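4.2 Order routing in small-shop wholesale platforms

The Tedico platform connects independent grocers with regional wholesalers. A grocer places an order through a phone application, and the order is assigned to a depot according to distance, stock level and the time of the next delivery round. Our data cover 3,623 orders placed in November by 175 shops in the Tovport area.

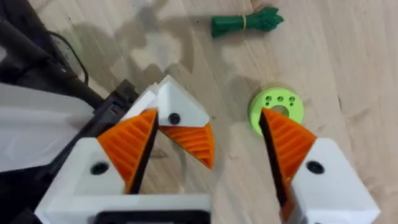
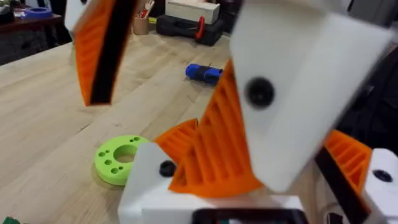
Figure 2. White gripper fingers with orange ribbed pads over a pale wooden surface.

Assignment of orders to depots was compared under two rules. Under the first, each order went to the nearest depot holding all the items requested; under the second, an order could be split between the Nair and Brornivness depots if this brought delivery forward. Splitting raises the number of picks per order, and the cost of a pick depends on how goods are handled at the shelf. Ribbed contact pads of the type in Figure 2 belong to one class of handling equipment; manual picking, used at both depots throughout the study, belongs to another. The model therefore treats the cost per pick as a parameter and does not fix it in advance. Orders received after the 30-minute cut-off window were carried over to the next round and kept their original time stamp. Returns were left out, as the platform records them by shop and does not link them to a single order. Shops with fewer than two orders in the month remain in the sample but do not enter the estimates of repeat demand given in Section 4.3.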